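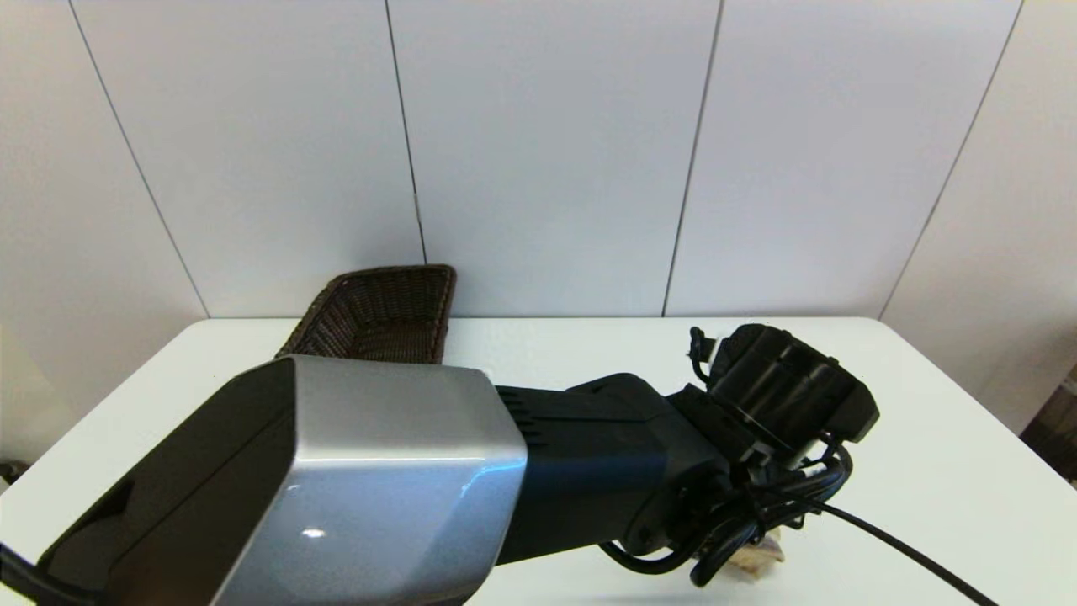
Page last changed: November 2025

Platomance list - slides, negatives and copying
Subject: Re: Copying slides with a camera, soft corners and blue shadows
From: Omar Kassab
To: the list

Latifa Salem wrote:

> I have started on my father's slides. There are 741 of them, nearly
> all from Amville and nearly all in cardboard mounts. I use a 24
> megapixel APS-C camera with a 60 mm macro lens on an old enlarger
> column, pointing down at an LED panel with the slide lying right on it.
>
> Two things bother me. The corners are soft on most of them, sometimes
> only on one side. And the shadows come out blue, even after I set the
> white balance on the bare panel. I shoot JPEG at f/4 and ISO 400, and
> each exposure is something like 1/60.
>
> Also, is there any sense in buying a flatbed instead? Booker Haddad
> told me his was slower but he could walk away from it. I don't mind
> standing there if the results are better.
>
> Latifa

Latifa,

I went through the same thing two winters ago with a bigger pile, 3,118 frames of mixed slides and color negatives, so some of this is from my notes and some is from memory.

Start with the corners. If it is only one side, the camera and the slide are not parallel. An enlarger column looks square and often isn't, especially if the head was taken off and a camera bracket put on. Lay a small flat mirror where the slide goes, look through the camera, and move the bracket until the reflection of the lens is dead center in the picture. It takes five minutes the first time. Check it again any time you bump the column or change the height.

If all four corners are soft and the middle is sharp, the slide is bowed. Cardboard mounts do this as the film warms up, and an LED panel does give off a little heat. At f/4 and that magnification you have next to no depth of field. Stop down to f/8. I would not go past f/11 with your camera, where you begin to lose fine detail across the whole picture. Focus with live view magnified, on the grain, at a point halfway between the center and a corner. Then leave the focus alone and set the lens to manual.

You will have to refocus for some mounts. Plastic and glass ones are a different thickness from cardboard and the film sits at another height. I sorted mine by mount type before I started and it saved a lot of fiddling.

ISO 400 is higher than you need. The slide isn't going anywhere. Use the base ISO and let the exposure go long, with the two-second timer or a cable release, and the electronic shutter if your camera has one. One warning: some LED panels flicker when dimmed, and with an electronic shutter you get bands across the picture. Run the panel at full brightness and use a longer exposure if you see it.

Turn off the room light too. Anything falling on top of the slide lowers the contrast, and if you have a window it will put a blue cast exactly where you describe it, in the dark parts. That may be half of your problem. I cut a mask out of black card with a hole the size of the slide opening and laid it over the panel. Stray light from around the mount does as much harm as the window.

The other half is JPEG. Slide film has very dense shadows, and some of the older stocks go blue or green down there when you lift them. The camera throws most of that away before you get to see it. Shoot raw, expose so the brightest part of the slide just stays short of clipping, and correct the shadows afterward. For a high-contrast slide I sometimes take two exposures, two stops apart, and blend them. I did that for very few and would not do it for a whole box.

Lift the slide off the panel as well. If it lies right on the surface, every speck and every bit of texture on the panel is in focus with it. An inch and a half of air is plenty. I used a slide holder from a dead projector, screwed to two strips of wood. Dörte Schmieder on this list has a nicer one made from a bellows attachment, and she may be willing to post her measurements again.

On the panel itself, look for one with a stated CRI of 95 or higher. Cheap ones are short on deep red and skin suffers for it. You can't get that back with white balance.

Now the flatbed. Booker is right that you can load a tray and go do something else. I borrowed one from Sieglinde Bauerfeind in Mendby for a month and ran the same box through both. The flatbed gave me less real detail than the camera did, whatever resolution I typed in. It was good with dust, though. The infrared channel on hers found nearly all of it, and with a camera you have no such help. If your father's slides are dirty or have mold spots, that counts for a lot. It does not work properly on silver black and white film, in case you have any of that.

For clean color slides I would stay with the camera. For a few dozen really dusty ones you could ask someone for the loan of a flatbed.

You asked off list about the order of work, so here is mine. I am putting it where others can correct it.

1. Sort by mount and by film type. Put the glass mounts to one side for last.

2. Blow off dust with a rubber bulb, both sides. No canned air - it can spit propellant onto the film. A soft antistatic brush after that, if needed.

3. Check alignment with the mirror, then focus on a slide with visible grain.

4. Photograph the bare panel once at the start of each session, same aperture. You can use it later to even out the light fall-off, and it shows up dust on your sensor.

5. Emulsion side toward the lens, and flip the picture in software. You can also copy through the base and skip the flip. I could not see a difference on mounted slides, but I began one way and stuck to it.

6. Shoot a whole box without stopping to look at pictures on the computer. Write the box number on a card and photograph that first.

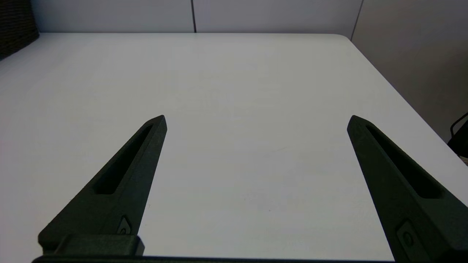 7. Copy the card to the computer and to one outside drive before you edit anything. Do not format the card until both copies open.

8. Rename by box and slot, something like amville-04-017. Leave the years for the caption field. I put years in my file names and was wrong about so many of them that I had to redo the lot.

9. Correct one slide per roll, then paste the settings across the rest of that roll and fix the odd ones by hand.

10. Write the captions while your father or whoever else knows the people can sit with you. I would do this even before the color work.

On software, I do the raw conversion in whatever came with the camera and keep the captions in Belay. It is plain and a bit slow once you have more than 1,000 pictures in one collection, so split them by box. It writes the captions into the files, and that was the only thing I cared about. Do check that yours does this too. Some programs keep captions in their own database and they are gone the day you move to something else.

For output I keep the raw files and one full-size 16-bit TIFF of the pictures the family asks for. Everything else gets a JPEG at high quality. I had planned TIFFs of everything and gave up when I saw how much room they took.

As to pace, once the holder was right I could do a slide every ten seconds or so, not counting cleaning. Cleaning was most of the time. Captions were the rest.

One thing I can't answer is what to do about the magenta fade on the slides from the early seventies. I get them to look acceptable by setting the black and white points channel by channel, but the skin still goes muddy in the middle tones. If anybody has a curve or a profile that helps, please post it with a note of the film stock. I still have 3 boxes like that and have been putting them off since April.

Latifa, if you send one raw file of the worst slide and one of the bare panel, I can take a look at the blue. Please put them somewhere I can download them. The list strips attachments over two megabytes.

Regards,
Omar Kassab

--
To leave the list, send a message with the word unsubscribe in the subject line to the list address.
Please trim quoted text when you reply.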